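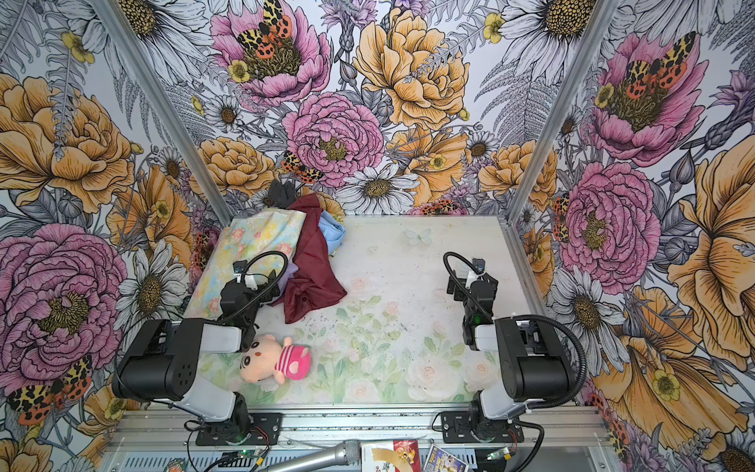 A table printed with roses and leaves, with a pile of cloths in the back left corner and a soft toy nearby.

Patterns and Plain Cloth
A reading page for young visitors from the Pultgate Textile Museum

A pattern is a design made of shapes, lines or colors. Many patterns use the same picture again and again. When this happens, we say that the pattern repeats.

Look at the wallpaper. It has large pink peonies, orange roses and white daisies, and there are moths with spotted wings among them. Find one peony, then look for another. The tabletop has a pattern as well, but its leaves and roses are pale. Designers call strong patterns "bold" and pale ones "soft."

How does a pattern get onto cloth?

Some patterns are printed. Color is pressed onto the cloth after it has been made. In the past, printers cut a shape into a block of wood, covered it with color and pressed it down by hand. The museum owns more than 40 of these blocks, and 2 of them may be touched in the Camenzind Room.

Other patterns are woven. The weaver uses threads of different colors, so the pattern is part of the cloth itself. Stripes are often made this way.

What is plain cloth?

Plain cloth has one color and no pattern. In the pile, the dark red cloth and the light blue cloth are plain. The cloth at the left has a floral pattern — "floral" means "with flowers."

Something to try

Ask an adult for a few old cloths. Put the plain ones on one side and the patterned ones on the other. Choose one pattern and draw the part that repeats.

Text by Wing-yan Chung, Learning Department. Page checked 8/9/19.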